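Omia household handling project
Progress report to the Pinico fund, 2023-01-24

Work at the Dirnholm site continued through the period, apart from a stop of 7 days after the fault described in this report. We had 3,276 demonstrations on file when the fault was found. Of these, 1,434 have been set aside until they can be checked.

The fault was in the pose tracking of the hand-held grippers. Each gripper carries a marker cube, and one cube had worked loose on its mount. It could turn by 2 degrees under load. The recorded grip position then drifted away from the real one, and the robot arm trained on those recordings closed too early. On its first test run it caught a power cord and pulled the appliance off the desk. The operator pressed the stop button. There were no injuries, and the arm was not damaged.
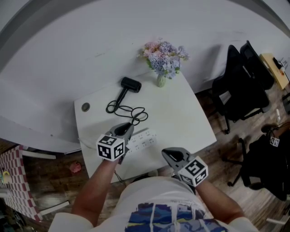
Desk tasks with cords and small appliances started again once both cubes had been refitted and the grippers recalibrated. Operators now check the mounts before every session – a short step, but it was missing from the Grajales procedure we had been following. Appliances stay unplugged during all arm tests.

Two items are still open. The set-aside recordings have to be replayed against the corrected calibration, and the force limit on the arm needs to be lowered and tested again. We do not ask for any change to the budget at this stage.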